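Home | Kitchen | Living Room | Workshop | Film Nights | Contact

Tips for Showing Films at Home

Saturday, April 2, 2022

In our house we show a film for friends and neighbors almost every week in winter. After some years I have collected many small tips, and a friend from the cinema club in Oltuvcombe asked me to write them down. I am not a technician. Everything is done with normal household things.

The room

Start with the light. A film with many night scenes is very hard to watch when there is a lamp behind the viewers, even a weak one. Thick curtains help the most. If you don't want to buy them, take an old blanket and hang it over the curtain rail with clothes pins. Let it be wider than the window on both sides, so the street light does not come in as a thin line.

Small lights on machines are also disturbing. I cover them with a little piece of dark tape. You can remove it later with your fingernail, and if some glue stays, a drop of cooking oil on a cloth takes it away.

The screen

A bed sheet works, but it must be ironed, and it must be pulled tight at the bottom also. I sewed a tunnel in the lower edge of ours and put a curtain rod inside. The weight of the rod keeps the cloth flat. For an old adventure film in black and white you will maybe not notice the folds, but in a film with snow or a big sky you see every one of them.

If you have a projector, clean the dust filter before the season begins. Ours is a Hokisis, and the filter comes out from the side with one screw. Use a soft brush and do it outside. The maker says the lamp lives 2,000 hours, and I write the hours on a paper inside the cupboard door.
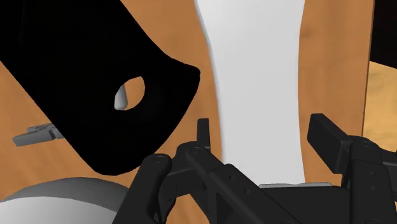 The sound

Most people put the speakers on the floor, and then the voices are unclear. Put them at the height of the ears of a sitting person. A thick book or a folded towel under each speaker stops the shelf from shaking when there is thunder or a battle.

In a room with a bare floor the sound jumps around. A carpet between the screen and the first chairs makes it much better. When we showed The Ferryman of Zepeda in our old kitchen with tiles, we could not understand half of the talking, and it is a film where the talking is important.

The seats

We have place for 12 people if nobody puts a coat on a chair. Let the low seats be in front (cushions, the old sofa) and the kitchen chairs behind. Leave a free way to the door. Put felt under the legs of the chairs, because somebody always goes to the toilet in the quiet scene.

Popcorn without burning

Take a heavy pot with a lid. Put in three spoons of oil and 2 kernels, and wait until both have popped. Then take the pot from the heat, add the rest of the corn, count slowly to thirty and put it back. In this way all the corn gets warm together and very little stays hard at the bottom. Open the lid a finger wide, so that the steam can go out. Salt it at the end, and use fine salt, the coarse one only falls down.

Butter stains on the sofa you should cover with potato starch the same evening. Leave it overnight and vacuum in the morning.

Old discs

A disc that stops in the middle is often only dirty. Wash it with warm water and one drop of dish soap, and dry it with a soft cloth from the center to the edge, never in circles. I saved my copy of Flestisia this way, the long version, and it now plays until the end with only one small jump in the wedding scene. Keep the discs standing, like books, and away from the radiator.

In May the evenings get too light for us and we stop until autumn. Then I wash the sheet, roll it on the rod and keep it under the bed.

Comments (3)

filmcellar: The rod in the sheet is a very good idea. I used stones in a sock before.

marrow_and_peas: Does the popcorn method work on an induction stove? My pot gets hot so fast.

popcorn_late: @marrow_and_peas yes, but keep it on medium.

Related

Removing candle wax from a tablecloth
How to quiet a shaking shelf
Washing heavy curtains at home
Soup for a full house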